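House rules for the picking bench

Posted 9th November

We rewrote the rules for the bench at Fraser this spring, and a couple of readers asked what we ended up with. The old document ran to 20 pages and had been copied from a conveyor line at Jusham, so half of it covered belts we don't own. The new one is 4 pages and people have read it, which I count as progress.

The first rule is about speed. Any new grasp program runs at the slow setting for its first shift, whoever wrote it. We had an argument over whether small edits count as new. They do. A changed approach angle is a small edit on paper and a very different path through the air.

The second rule covers test objects. Every object on the bench has to be on the object list, with its weight and whether it is full, part full or empty. Clear bottles get their own section. Depth sensing is unreliable on clear plastic, and water bends whatever is behind it, so a program that does well on cartons tells you very little. We now ask for a separate sign-off on transparent items, and for at least one run with bottles standing close together.

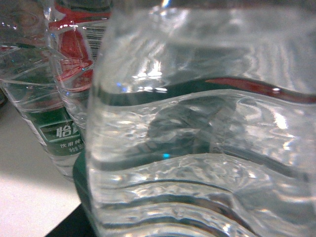 Labels are the third rule, and the one I expected complaints over. Leave them on. Peeling the label makes for a harder test, but nothing we handle for Vodau arrives peeled, and mixing the two in one log makes the results useless. If you want a bare-bottle test, book it as one and give it its own number.

Fourth, stopping. Anyone in the room can hit the stop and doesn't have to explain it at the time. Write it up afterwards, one line is enough – the log had 783 entries at the end of March and only 7 of them were stops, which I think is too few.

We still have no rule for leaks. The Sanen manual says to isolate power before wiping down, and we do that, but it doesn't say how long to wait before switching back on. I've written to ask. Until I hear back, the bench stays off for the rest of the shift.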